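I am a night walker. Always have been! My sister thinks I'm nuts (she walks at six in the morning, with a podcast, in a visor) but give me a street after dark and I'm happy. So when people here in Clistville started asking for brighter lamps on every block, I got my back up a little, and I've been stewing on it ever since. 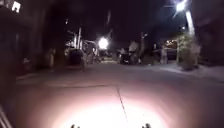 You don't need a street lit up like a ballpark. You need to see your feet, and the next slab, and whether that thing under the trees is going to move. I'd take one decent lamp and a sidewalk that's been looked after over 200 new poles any night of the week. My neighbor Hilde Peeters says I only feel that way because I've never twisted an ankle, and okay, fair, she has (twice). But she twisted it on bad pavement, Hilde! A bigger bulb just gives you a better view of the hole.

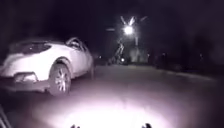 Page last changed: 2026-09-17

And then there's the glare. Look straight at one bare white lamp and everything next to it goes to mush, trees, bushes, the lot. I'd love to see shades on the ones we've got before anybody buys more. It took me 20 minutes to say this at the March meeting and I'm still not sure I got it across.

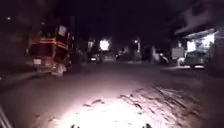

Fix the cracked asphalt first, is what I'm saying. People are out at night, walking, riding, parking, heading home, and all of us share the same rough patches. Spend the money down at ground level and leave me a bit of dark sky to look at, please!

5 comments | 200 shares

Recent posts
Why I Quit the Prins Bakery Line
Sorkanby by Bus, Part Two
In Praise of Porches

Contact Nneka Odukoya | © Kustidow | Back to top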